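町が眠る前に鐘を直す　『Skaltcombe』の小さな開発室を訪ねて

文　Bok-nam Cho

オンラインゲームの記事を書くとき、私はいつも、まずその世界で一晩過ごすことにしている。説明書は読まない。『Skaltcombe』でも同じようにした。到着したのは雨の港で、桟橋に羊が一頭いた。羊は私の荷物を見て、それから町のほうへ歩いていった。私はほかに行く場所を知らなかったので、羊の後をついて行った。二時間後、私はパン屋の地下室で、知らない人たち四人と一緒に、壊れた水車の歯車を運んでいた。

このゲームを作っているのは、ポルトガル北部の町に部屋を借りているZestlowという会社である。人数は九人。大きな宣伝をしたことはなく、店頭に箱が並んだこともない。それでも、サービスが始まってから今まで、町の灯りが消えた夜はないそうだ。二〇二六年六月、新しい拡張「Bevar」の公開を前にした開発室に、私は三日間通わせてもらった。

私は日本語を母語としていない。ソウルで育ち、大人になってから日本語を勉強した。取材は英語と、少しのポルトガル語で行ったので、以下の会話はすべて私が日本語に直したものである。言葉の温度が少し変わってしまったところがあれば、それは話した人の責任ではなく、私の責任である。

レベルのない町

『Skaltcombe』には、いわゆるレベルがない。経験値という数字もない。剣を百回振っても、剣が強くなることはない。その代わりに、この世界には「覚え」という仕組みがある。町の人に何かを教わると、その覚えが自分の手帳に書き込まれる。パンの焼き方、網の繕い方、古い錠前の開け方。一つの覚えには、教えてくれた人の名前が必ず残る。

ゲームデザインを担当するMafalda Pinheiroさんは、この仕組みを最初に考えた人だ。彼女は机の引き出しから本物の手帳を出して見せてくれた。祖母が料理を書いたものだという。

「祖母の手帳には、分量があまり書いてありません。でも、誰から聞いたかは全部書いてあります。隣のマリアから、とか、バスで会った人から、とか。私はそれが好きでした。数字が増えるゲームもたくさん遊びました。でも、自分が作るなら、名前が増えるゲームにしたかったのです」

名前が増えるゲーム、という言い方は、実際に遊ぶとよくわかる。私の手帳には今、十一人の名前がある。そのうち六人は町の住人、つまりゲームのなかの人物で、残りの五人は本当のプレイヤーである。水車の歯車を一緒に運んだ人のうち二人は、その後も時々、手紙をくれる。一人はどうやら漁師で、夜明け前に少しだけ遊んで、それから仕事に行くらしい。

もちろん、この仕組みに不満を言う人もいる。強くなった感じがしない、という意見は始めのころからずっとあった。ほかのオンラインゲームから来た人は、最初の一週間でやめてしまうことが多い。Pinheiroさんはその数字を隠さなかった。ただ、記事には書かないでほしいと言われたので、ここには書かない。

「やめた人にも、戻ってくる人がいます。半年後とか、一年後とか。戻ってきたときに、弱くなっていないことが大事だと思っています。レベルの上限が上がったから、もう友達と遊べない、ということが、この町では起こりません」

拡張「Bevar」で変わること

新しい拡張の名前であるBevarは、港から北へ行ったところにある谷の名前だ。今までは地図の端に文字だけがあって、道は倒れた木でふさがれていた。古くからのプレイヤーは、あの木がいつなくなるのか、ずっと話していた。木の前に毎晩座っている人もいた。

拡張では、この木を切ることができる。ただし、一人では切れない。一つのサーバーで二十二人のプレイヤーが、それぞれ違う覚えを持ち寄らなければならない。斧の覚えだけでは足りず、縄の覚え、馬の覚え、天気の覚え、そして歌の覚えが必要になる。なぜ歌なのかと私が聞くと、シナリオを書いているIdalina Coelhoさんが答えてくれた。

「重いものを引くとき、人は歌います。私の父は石を切る仕事をしていました。歌がないと、力がばらばらになって危ないのです。だからゲームのなかでも、歌う人がいないと、縄が切れます」

谷に入ると、そこには十六の家がある。ほとんどの家には誰も住んでいない。プレイヤーは家を直すことができるが、自分のものにはできない。直した家には、しばらくすると新しい住人が引っ越してくる。どんな人が来るかは、直し方によって変わる。窓を大きくした家には画家が来ることがあり、かまどを直した家には子どもの多い家族が来ることがある。Coelhoさんは住人の組み合わせを全部は教えてくれなかった。自分でも全部は覚えていない、と言って笑った。

私はテスト用のサーバーで、一軒だけ家を直した。屋根を急いで直したので、少し曲がってしまった。翌日に行ってみると、年をとった時計職人が住んでいて、「この屋根の下では、雨の音が三つに聞こえる」と言った。ほめられたのか、文句を言われたのか、今でもよくわからない。

鐘の問題

拡張の準備のなかで一番むずかしかったのは、谷でも木でもなく、鐘だったという。

『Skaltcombe』の町には、中央に鐘の塔がある。鐘はゲーム内の一時間ごとに鳴る。プレイヤーはこの音で、店が閉まる時間や、船が出る時間を知る。ところが、谷を世界に加えたとき、鐘の音が谷のなかで少し遅れて聞こえるようになってしまった。最初は誰も気がつかなかった。テストプレイヤーの一人が、谷から走っても船に間に合わない、と報告して、初めてわかった。

サーバーのプログラムを一人で見ているRui Arrudaさんは、この問題に二週間を使った。

「谷は町と別のサーバーで動いています。二つの時計を合わせる仕組みは、始めからありました。でも、その仕組みは、道でつながっている場所のために作ったものでした。道がふさがっていると、時計は合わせなくてもいいと判断します。木が倒れている間、谷の時計は自由に動いていたわけです」

つまり、プレイヤーが木を切った瞬間に、谷は町の時間に追いつかなければならない。しかし、急に時間を合わせると、谷の住人が食事の途中で突然ベッドに移動してしまう。Arrudaさんは何度も試して、最後に、谷の時計をゆっくり進める方法を選んだ。道が開いた日の谷では、夕方がいつもより短い。プレイヤーがそれに気づくかどうかは、わからない。

話を聞いたCoelhoさんは、シナリオに一行を足した。谷のおばあさんが、道の開いた日にだけ言うせりふである。「今日は日が暮れるのが早いね」。プログラムの事情が、このようにして物語の一部になる。小さな会社の良いところだと私は思った。二人の机は隣り合っていて、Arrudaさんがため息をつくと、Coelhoさんには必ず聞こえるのだ。

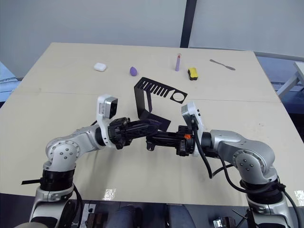 テーブルの中央で黒いグリッパーを合わせる二本のアーム。

お金の話

長く続くオンラインゲームについて書くなら、お金の話を避けることはできない。『Skaltcombe』は月ごとの料金で運営されている。ゲームのなかで物を売る店はない。帽子も、馬も、家具も、お金では買えない。すべて誰かに教わって作るか、誰かからもらうしかない。

経営を見ているValter Pachecoさんは、以前は家具の輸出の仕事をしていた。ゲームについては何も知らなかったと本人が言う。彼が入社したとき、会社には給料を二か月分払うお金しかなかった。

「みんなは私に、帽子を売る計画を作ってほしいと思っていたでしょう。実際に作りました。よくできた計画でしたよ。でも、遊んでいる人たちに見せたら、長い手紙が来ました。帽子を作ってくれた人の名前が手帳に残らないなら、帽子はいらない、と書いてありました」

その計画は使われなかった。代わりに料金を少しだけ上げて、払うのがむずかしい人のために、ほかのプレイヤーが一か月分を贈れるようにした。贈った人の名前は、もちろん相手の手帳に残る。匿名にすることもできて、そのときは「港の誰か」と書かれる。Pachecoさんによると、匿名を選ぶ人のほうがずっと多いそうだ。

この方法がいつまで続くのか、私は少し心配している。電気の値段も、サーバーの値段も上がっている。Pachecoさんに、今の人数で何年続けられるかと聞いてみた。彼はすぐには答えず、コーヒーを二杯入れて、一杯を私の前に置いた。

「二年は大丈夫です。その先は、谷に何人来てくれるかによります」

羊のシアラー

読者のなかには、最初に出てきた羊のことが気になっている人もいるかもしれない。あの羊には名前がある。Shearerという。英語で「羊の毛を刈る人」という意味で、羊の名前としてはかなりおかしい。Pinheiroさんによれば、開発の初めに、毛を刈る人物のデータと羊のデータが入れ替わる不具合があった。毛刈り職人が草を食べ、羊が店のカウンターに立っていた。職人のほうは直したが、羊の名前だけはそのまま残した。

Shearerは新しく来たプレイヤーの荷物を見て、町へ歩き出す。行き先は毎回違う。パン屋のときもあれば、墓地のときもある。教会の裏で寝てしまうこともある。多くのゲームなら、ここで画面に矢印が出て、最初の仕事を教えてくれるだろう。『Skaltcombe』の案内はこの羊だけである。

不親切だという声に対して、会社は昨年の十一月に一度、矢印を入れてみたことがある。新しいプレイヤーの半分に矢印を見せて、残りの半分には羊だけを見せた。結果は、矢印を見た人のほうが早く最初の仕事を終えた。しかし、羊についていった人のほうが、多くの人と話をしていた。チームは長く話し合って、矢印をやめた。ただし、設定の画面に「羊がよく振り返る」という項目が増えた。これを選ぶと、Shearerは数歩ごとに止まって、こちらを待ってくれる。

私はこの項目がとても気に入っている。外国で道を聞いたとき、言葉で説明するのをあきらめて、一緒に歩いてくれた人のことを思い出すからだ。日本に来たばかりのころ、私は何度もそういう人に助けられた。

公開前の夜

三日目の夜、テストサーバーで、木を切る最後の試験が行われた。会社の人だけでは人数が足りないので、古いプレイヤーたちが招待された。私も縄の係として参加した。縄の覚えは、前の日に港の老人から教わったばかりだった。

始まる前に、みんなで木の前に集まった。雨が降っていた。天気の係の人が、あと少しでやむと言った。誰かがたき火を作り、誰かがパンを配った。パンを受け取ると、手帳に名前が一つ増えた。

最初の挑戦は失敗した。歌の係が二人いて、別々の歌を歌ってしまったのである。縄が切れて、馬が逃げた。馬を探すのに長い時間がかかった。開発室ではArrudaさんが画面をのぞき込んで、馬は谷の側には行けないはずだ、と何度も言っていたが、馬は谷の側にいた。これは翌朝までに直す不具合の一覧に入った。

二回目は、歌を一つに決めてから始めた。私は縄を引くボタンを押し続けながら、画面のなかの歌に合わせて、小さな声で歌っていた。隣の席でCoelhoさんも歌っていた。木はゆっくり動き、それから大きな音を立てて斜面を転がっていった。道の向こうに谷の家が見えた。窓に灯りのある家は、まだ少なかった。

すぐに谷へ走っていく人はいなかった。みんなしばらくその場所に立って、谷のほうを見ていた。毎晩木の前に座っていたというプレイヤーも、その夜は来ていた。その人は、切り株に一度座り、立ち上がって、また座った。

やがて町の鐘が鳴った。音は谷のなかでも同じときに聞こえた。Arrudaさんは何も言わずに上着を着て、馬の不具合は朝にやる、と紙に書いて机に貼った。おばあさんが家から出てきて、今日は日が暮れるのが早いね、と言った。

私は翌朝の飛行機に乗る予定だったので、そこで接続を切らなければならなかった。港に戻ると、Shearerが桟橋で、新しく着いた人の荷物を見ていた。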